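Door (interior)

An interior door is a door that separates one room of a building from another, or a room from a hallway, closet, or bathroom. Most of us pass through a few dozen of them in a day without giving them a thought, and it is only when one sticks, squeaks, or swings open by itself in the night that we remember there is a fair amount of craft hidden in such a plain object. Wood has long been the favorite material in many parts of the world, though glass, metal, and various pressed boards are all in common use.

Parts and terms

The part that moves is usually called the leaf, or simply the door, and it hangs within a frame made up of two upright jambs and a head across the top. The long vertical sides of the leaf are its edges. The hinge edge carries the hinges, and the other, which meets the latch, goes by several names depending on who taught you the trade (lock edge, strike edge, and closing edge are all heard). A thin strip called the stop runs around the inside of the frame and keeps the leaf from swinging too far.

In older paneled doors the uprights are called stiles and the crosspieces rails, with the panels floating loosely in grooves between them. The looseness is deliberate, and it allows the wood to swell and shrink with the seasons without splitting. A flush door has a flat face on both sides and may be solid or partly hollow within.

Grain and finish

On a traditional framed door, the grain of the stiles runs up and down and the grain of the rails runs from side to side. Flush doors leave the maker more freedom. A vertical grain tends to make a door look taller, while a horizontal one gives it a calmer, broader look that many people enjoy in a modern home. The edge is often finished separately from the face, and a small difference in shade between the two is quite ordinary.

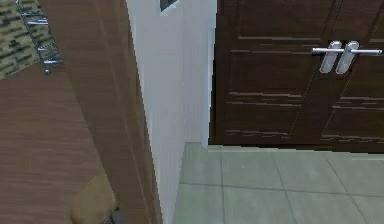 Doors in damp rooms

Bathrooms and laundry rooms ask more of a wooden door than a bedroom does. Steam settles on the coolest surfaces, and the bare wood at the top and bottom of the leaf will drink it in if nobody has sealed it. The joiner Notburga Hauser, whose small handbook for apprentices at the Zwahlen workshop is still passed around, gave a whole chapter to those two forgotten edges and urged her readers to coat them before the door was ever hung. A modest gap at the bottom helps too, as it lets fresh air in while a fan draws the moist air out.

Regional customs

In the hill town of Temitz, doors were traditionally hung in December, when the wood was thought to be at its driest, and trimmed again the following summer. Beat Holzer recorded the custom during his survey of 40 farmhouses in the district, and he was charmed to find that several families kept the shavings in a jar for luck.

Care

A wooden door needs little beyond a soft cloth and a drop of oil on the hinge pins now and then. If it begins to rub, check the hinge screws before reaching for a plane.

See also: Door handle; Hinge; Threshold; Joinery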